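Rangement des tasses et de la vaisselle du coin café : questions fréquentes

Mise à jour : 22 février 2018

Vous trouverez sur cette page les réponses aux questions que nous recevons le plus souvent sur les étagères à tasses de Clummont, leur montage, leur entretien et la manière de les garnir. Pour les commandes et les retours, voyez la page Livraison.

Quelle différence entre les modèles Onby et Lano ?

Onby est l'étagère ovale à trois niveaux, à poser sur un plan de travail ou une table. Lano est la version murale, avec un seul plateau et une barre à crochets. Les deux sont vendues sans vaisselle. Si vous avez peu de murs libres, prenez Onby.

Combien de tasses peut-on y mettre ?

Cela dépend du diamètre et surtout de l'anse. Nous conseillons deux tasses par niveau, une à chaque extrémité. On peut en serrer une troisième au milieu si elle est petite, mais il faut alors sortir les autres pour l'attraper et les anses finissent par s'ébrécher.

Où placer les tasses sans anse ?

En haut. Il faut les prendre à pleine main, donc avoir de la place au-dessus et sur les côtés. Les gobelets en plastique vont très bien sur ce niveau : ils sont légers et ne risquent pas de casser s'ils tombent.

Les niveaux du milieu et du bas conviennent mieux aux mugs. Mettez les plus lourds en bas et tournez les anses vers vous. Sur une étagère utilisée par plusieurs personnes, une couleur par personne évite de relaver une tasse à chaque pause.

Sur l'étagère rose à montants en bois clair, deux gobelets bleu clair occupent le plateau supérieur, un petit mug rose pâle et un mug bleu marine celui du milieu, un vert sauge et un bleu canard celui du bas. Le bol crème reste sur la table.

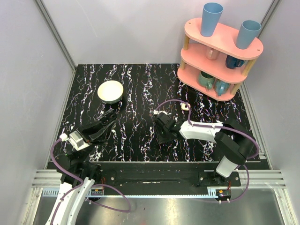 Et les bols ?

Les bols ne sont pas prévus sur Onby. Un bol rond dépasse en général du plateau et gêne la prise des tasses voisines. Laissez-le à côté, sur la table, ou rangez-le dans un placard. Les petites coupelles à sucre passent sans difficulté sur le plateau du haut.

Faut-il ranger les tasses à l'endroit ou à l'envers ?

Les deux sont possibles. À l'endroit, elles prennent un peu la poussière si elles ne servent pas tous les jours. À l'envers, elles doivent être parfaitement sèches, sinon l'humidité reste enfermée et laisse un cercle sur le plateau. Edeltraud Brunner, qui suit les retours clients, signale que presque toutes les réclamations pour taches viennent de là.

Où poser l'étagère ?

Dans un angle, contre le mur du fond, du côté de la main avec laquelle vous vous servez. Gardez l'avant du plan de travail libre pour préparer les boissons. Évitez la proximité immédiate de la bouilloire : la vapeur ternit la peinture et fait gonfler le bois.

L'étagère bouge légèrement. Est-ce normal ?

Non. Vérifiez que chaque montant est enfoncé jusqu'au fond de son logement. Retournez l'étagère vide et appuyez sur les plateaux l'un après l'autre. Si le jeu persiste, écrivez à Niall Swanson, au service pièces, en indiquant la référence 739 et la couleur. Les montants de rechange portent la référence 1552.

Comment la nettoyer ?

Un chiffon humide et un peu de savon, puis un chiffon sec. Pas de lave-vaisselle, pas de tampon abrasif, pas de produit chloré. Ne laissez pas les montants tremper.

Peut-on changer la couleur des plateaux ?

Les plateaux se vendent aussi séparément et se montent sur les mêmes montants. Le rose est suivi toute l'année. Les autres teintes sont produites par petites séries et certaines sont épuisées depuis janvier. La liste à jour se trouve sur la fiche du produit.

Combien de temps ai-je pour signaler une pièce manquante ?

Vous disposez de 15 jours à compter de la réception. Conservez l'emballage pendant cette période et joignez le numéro de commande à votre message.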